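Notes for the Flindau talk — 30 min slot, leave 5 for questions. Don't read these out loud, you did that last time.

# Two arms, one pile, and the software in between

## Open (2 min)

- Skip the company slide. Straight in.
- What we do: planner + perception for two-arm cloth handling. Name of the stack is Ryu. Say it once, move on.
- What they came for: why folding is still hard when the arms are cheap and the models are good
- My claim — most of our failures last year were bookkeeping. Stale poses, late frames, a planner that trusted an old mask. The policy got blamed for all of it.

## Why cloth breaks a normal pipeline (4 min)

- Box on a table: one pose, six numbers, done
- Shirt on a table: no pose. You get a mask, an outline, maybe a guess at a corner
- Touch it and the state you just estimated is garbage
- So: plan short, look again, plan short. Everthing in Ryu follows from that
- Mention that we tried a full mesh model first. Four months. Pretty demos. Don't dwell.

## The loop (6 min)

1. Overhead-ish view gives garment regions. Which blob is which, what's on top of what
2. Pick a garment, pick a grasp point, pick an arm
3. Wrist view takes over for the last stretch
4. Close, pull, re-segment, go again

- Step 2 is where people ask about arm choice. Answer: cost is reach + chance of the links crossing. The arm nearest the grasp point loses more often than you'd think
- Step 3 is the handoff. Slow down here. This is the talk
- Put up the two views, give them a few seconds before talking 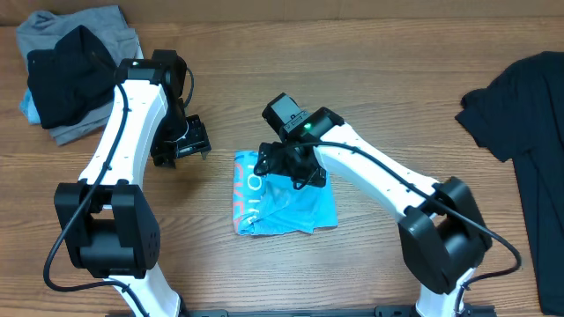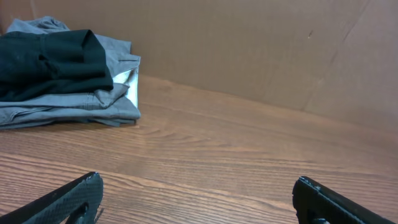
*Same table, two views. First: both arms, right gripper down on the light-blue cloth. Second: wrist view, fingers open, clothes pile upper left.*

- Ask the room which one they'd rather plan from. Someone always says "both." Fine, yes, but they disagree
- First view: you get the layout. Pile, cloth, black T-shirt on the right. You also get arm in the way of stuff — left wrist covers part of the pile. Mask comes back with a bite out of it
- Second view: no arm links in the way, seams and pocket edge nice and clear, but no idea what the other arm is up to
- Dark on dark is the ugly one. Near-black garment, folded over itself, where does one layer end? Perception says one blob, sometimes two, and flips between frames
- Printed lettering helps! Lots of texture to track on the blue one. Plain black tee gives us almost nothing

## What we changed (8 min)

**Timestamps first.** Boring. Biggest win. Every mask now carries the joint state from the moment of capture. Planner refuses anything older than its limit. Before this we were matching a mask to wherever the arm was *now*, and the arm had moved.

**Arm removal.** We render the arms from joint angles, cut them out of the mask, and mark that area "unknown" instead of "table." Old code called it table. Guess where the place planner loved to put things.

**Region memory.** A garment keeps its ID when it's hidden for a bit. Expires fast. Too long and you get ghosts — the planner reaching for a sleeve that left two moves ago. Tuned by hand, not proud of it.

**Handoff rule.** Wrist view can move the grasp point, but can't change the garment. If it wants a different garment it has to go back up and ask. Killed a whole class of weird grabs.

- SLIDE: failure counts. 761 logged attempts before the changes, 49 tagged as stale-pose failures. Say clearly that a person tagged these by hand, so the categories are fuzzy
- don't promise an after number. Rerun isn't finished, I want the same garment set first

## Tooling (5 min)

- Replay tool is called Staneler. Scrub through a run, all views lined up, planner's belief drawn on top
- Built it in April in a bad mood. Should have been first thing we built
- 3000 episodes indexed now. Search by failure tag, by garment, by which arm
- Demo if the projector behaves. If not use the backup clip, it's in the same folder as the slides
- Point to make: watch what the planner *thought*, next to what the camera saw. Raw video on its own sent us after the wrong bug twice

## Still broken (3 min)

- Layers. Picking the top item off a stack and only the top item. We get two at once way too often
- Crumpled edge after a grasp — the outline is real but useless for finding corners
- Calibration drift on the wrist cameras. Illholm build checks it at startup, then never agian. Needs to be continuous
- Both arms wanting the same bit of table. Right now one just waits. Works, looks dumb, costs time

## Likely questions

- *End to end policy instead?* We run one for the pull and smooth moves. Planner still picks what and where. Happy to be talked out of it
- *Depth?* Thin cloth flat on a table is down in the noise. Useful for pile height, not for edges
- *Can we have the replay tool?* Working on it. Docs are bad. Get emails
- *How fast?* Slower than you. Next question

Last slide is the contact one, leave it up. Mic back to the desk at the side door, and grab the HDMI adapter before the next speaker walks off with it.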